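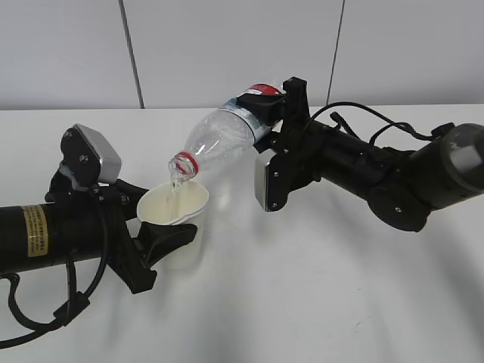
Thursday, 7:40 a.m. Back on the Borinness paste. Batch 18 was left under a plate overnight and has gone the way of batch 17, with a skin on top and soup underneath. Jelle says this is what wheat paste does and I should take up knitting. The recipe card from Lambrechts says "add water until right," and I'd like a word with whoever wrote it. For the thin coat I'm going back to adding water from a plastic bottle tipped almost flat over a paper cup, since the glass jug delivers either nothing or a flood. Flour first, sieved twice, then the water, then stir until your wrist complains.

Ratios so far, by weight: one flour to five water for the spine linings, one to eight for the tissue repairs. The one to eight looked fine on the brush and terrible on the page. It cockled the test sheet so badly that Henk took it for a relief map and asked which valley it was. Dried under boards with 20 sheets of blotter, changed at lunch. Flatter now. A gentle hill country.

Chaimae tried the same paste on the Rindau ledger offcuts and got no cockling at all, using less than half of what I used. I've written LESS on the inside of my cupboard door. It joins SIEVE and CAP THE INK.

Cloth: the Nanik samples came in the wrong green again. Pieter held one up to the window and called it "institutional." It takes paste well, though, and it doesn't bleed through, so we may end up with institutional green ledgers and a clear conscience. Don't cut the big piece until he has slept on it. 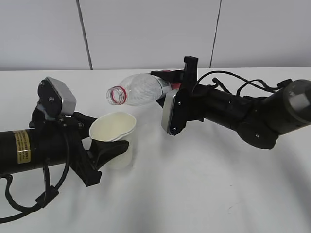

Last changed: Thursday, 4:15 p.m., by Chaimae El Fassi (spelling, mostly his)

Afternoon. Pressed three spines with the one to five mix. Two are good. The third has a bubble near the tail that I can feel with a thumbnail and would rather not discuss. Lifted the lining with a damp swab, scraped, pasted again, went for coffee so I wouldn't poke it.

The ledger runs to 3,679 leaves over all its volumes, and Frans wants a paste budget by February. At today's rate I'd need a bathtub. At Chaimae's rate, a bucket. I've put down the bucket.

To do:
Order blotter, the heavy kind
Ask Lambrechts what "right" means
Test one to ten on scrap before going near a real page
Return Henk's bone folder - he has noticed
Check the third spine before anyone else does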